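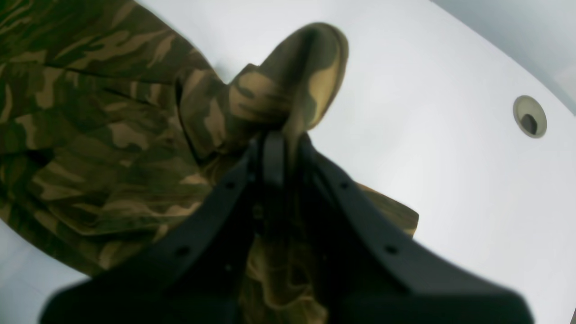
Figure 3. Wrist view of a two-fingered gripper holding a fold of camouflage fabric over a white bathtub.

4.2 Grasp rules for cloth in bathrooms

Operators followed the Stilholm guideline, which limits closing force on cloth to 12 N. The fingers had to close on a fold, as in Figure 3, and pause for 3 seconds before any lift. Drains and rims were marked as no-contact areas – including overflow drains. A trial was stopped after 5 failed grasps and logged under the same rule number.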